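Visit report: Brulton test hall, Fallville
Prepared by Usha Thevar for the Terum safety group
August 11, 2021

Narayanan Joseph and I visited Brulton to go over the grip-release fault logged as item 42. Our host was Samran Suwannarat, who runs the two-arm bench. The bench work is ordinary household handling on a wooden table, with a knife included in the set of objects.

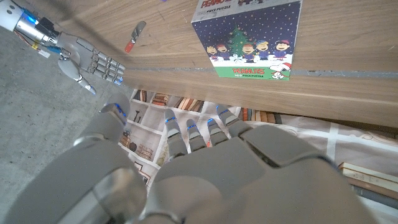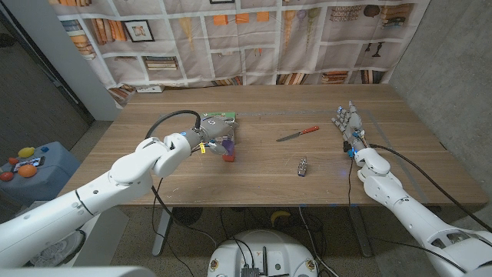
Bench work at Brulton, a knife on the table in both views.

The fault is simple to state. On run 1487 the left hand was told to open and did not. The controller recorded the release as complete and started the next move with the object still held. The operator pressed the stop and both arms halted. There was no injury and no damage to the table.

Samran took us through the log. The open command went out on time, but the finger position readings stopped updating 95 milliseconds before it. The software kept using the last good values and had no check on their age. A stale reading was accepted as a fresh one.

Ajith Menon traced the dropout to a connector in the wrist wiring. It passed a static continuity test and failed when the wrist was turned past 60 degrees. The cable had been re-routed in the previous service and the strain relief was not refitted – the service sheet has no line for it.

Two changes have been made. The controller now stops both arms if a finger reading is out of date, and the strain relief is back on. We watched Ajith pull the connector by hand during a slow move. The arms stopped and the fault showed on the operator's screen.

Still open at the time of our visit:
The service sheet has not been revised.
The right wrist has not been tested through its full turn.
There is no written rule on when sharp objects may be used after a hand fault. Samran's practice is to remove them, but this depends on who is at the bench.

Narayanan asked whether the Nadar hands on our own bench use the same connector. Sivaprasad Thampi is checking the part numbers. Until he replies, our knife and scissor tasks are on hold.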